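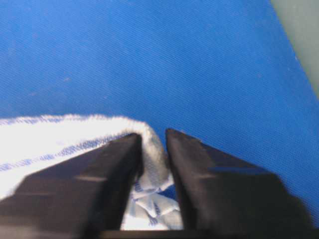
Seed & Propagation > List archive > Perennials
Search this list: enter keywords Go

15 February 2025
Posted by Maëlle Bergeron

Re: Eryngium planum, low germination from stored seed

Replying to the earlier post, quoted in part:

> I sowed 1000 seeds of Eryngium planum from the Salazar plot,
> collected the season before last and kept in a paper envelope
> in a drawer. No cold period. The trays were at room temperature
> from the start. I counted 221 seedlings and then nothing more
> came up. The mix was peat and sand, surface kept moist. Is the
> seed dead, or did I do something wrong? I have the same amount
> left and would like to get more out of it. I also have a few
> plants of 'Bandita' and was going to sow those next.

The count by itself does not separate dead seed from dormant seed. The fruit in this genus is a schizocarp that splits into two mericarps, each holding one seed. What we call a seed when we sow it is the whole mericarp, with the scaly outer wall still attached. At the time it drops, the embryo is small and has to grow inside the seed before the root can come out. In Eryngium planum much of that growth takes place in cold, moist conditions. Dry storage in a drawer does not replace this, cold or not.

Some seed in a mixed lot will come up without any chilling. That is normal for the species and would fit the first flush you describe.

Empty mericarps are the other thing to check. They look the same from outside. Take a small sample from the remaining envelope, soak it overnight, and cut each one across with a blade. A filled one shows firm, pale tissue to the wall. An empty one is flat or has a brown thread in it. If half the sample is empty, no treatment will bring the figure up much, and you should correct your percentages before comparing anything.

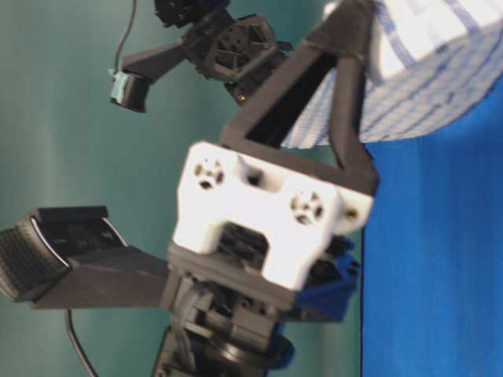
Can the trays that have stopped germinating still be used?

Keep them. Move them outdoors or into a refrigerator while the mix is still moist, leave them there for six weeks or longer, and then bring them back to mild warmth.

Prick out the seedlings you already have before chilling the tray. They form a taproot early and resent being moved once it has reached the bottom, so use deep cells. I have lost more to late pricking out than to damping off.

For the seed still in the envelope, the sequence I use is below. It was worked out at Jovedlow over several sowings, with more than 2000 mericarps in all, and is nothing unusual.

1. Clean the lot. We run ours through the Grindier on the slowest setting, which takes off bracts and spines. Hand rubbing over a coarse sieve does the same job. Wear gloves.

2. Soak in plain water for a day. Floating is a poor test in this species, as the scales trap air, so do not discard the floaters.

3. Mix with damp sand, enough to keep the mericarps apart. The sand should hold together when squeezed and give no water.
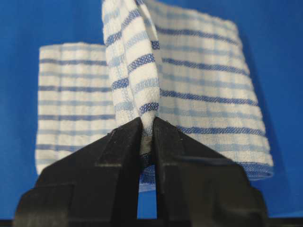
Cold period and sowing

Hold the bag just above freezing and open it every week or so to let air in. Look for root tips from the fourth week on. When the first ones show, sow the whole contents, sand included, and cover lightly with grit. Days should be cool at this stage. High temperatures straight after chilling can put the slower seed back into dormancy, and it will then wait for another winter.

Do not add nitrogen until the second true leaf. The mix should drain faster than peat and sand in equal parts; I would cut the peat to a third.

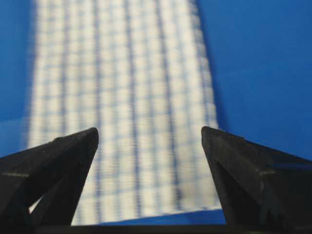

If you start the bag this month, the seedlings can go to their final position in May, or later if your ground is heavy. Set the crown level with the surface. First-year plants make a flat rosette of undivided leaves and usually do not flower.

On 'Bandita': seed will give you Eryngium plants, but they will vary in height and in stem color and should not carry the name. Use root cuttings taken while the plant is dormant, pencil thick if you can get them, placed upright with the end nearest the crown at the top. Label the tray with the date and the parent plant.

Please post the cut-test result when you have it, with the sample size.

Maëlle Bergeron
Jovedlow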